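Skustia, Clenorville - people wanted for our reaction time study

We need adults to come in and press buttons. Bit more to it than that but not much.

Run by Skustia with the Chang sleep clinic up the road. We're looking at how a bad night affects how quick people are the next day. Started in January, going well, still short of night shift workers and anyone over 60. 24 places left.

Who we want
- 18 or over, no upper limit
- works nights, or sleeps badly, or sleeps fine (we need all three)
- can tell red from green without trouble
- not on sleeping tablets at the moment

What you'd do
Wear a wrist band at home for 8 nights, fill in the sleep diary each morning (five minutes, on paper, sorry). Then two visits to our room at Justau House, first floor, there is a lift. Each visit is a short chat, a hearing check and the button task. Tea and biscuits after.

No coffee on the morning of a visit please. Glasses are fine, bring them if you need them for reading.

What you get
Vouchers, paid at the end of the second visit. Bus fares back if you keep the ticket. We can't cover taxis. You'll also get a one page summary of your own sleep, wich most people seem to like.

The task
Red, green and orange domes on a red tray. A colour is called, you hit the one that matches. Left handed people very welcome, we're low on them too.

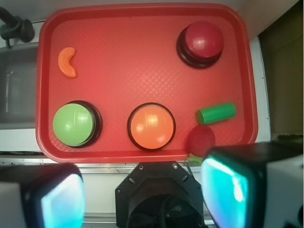

How to apply
Ring or email the study desk, say which group you think you're in and what times suit. Evenings ok. Please apply by 3 Feb 2023, places go in order of reply. You can drop out at any point and dont have to say why.

Skustia, Justau House, Clenorville | Contact us | © Skustia | Back to top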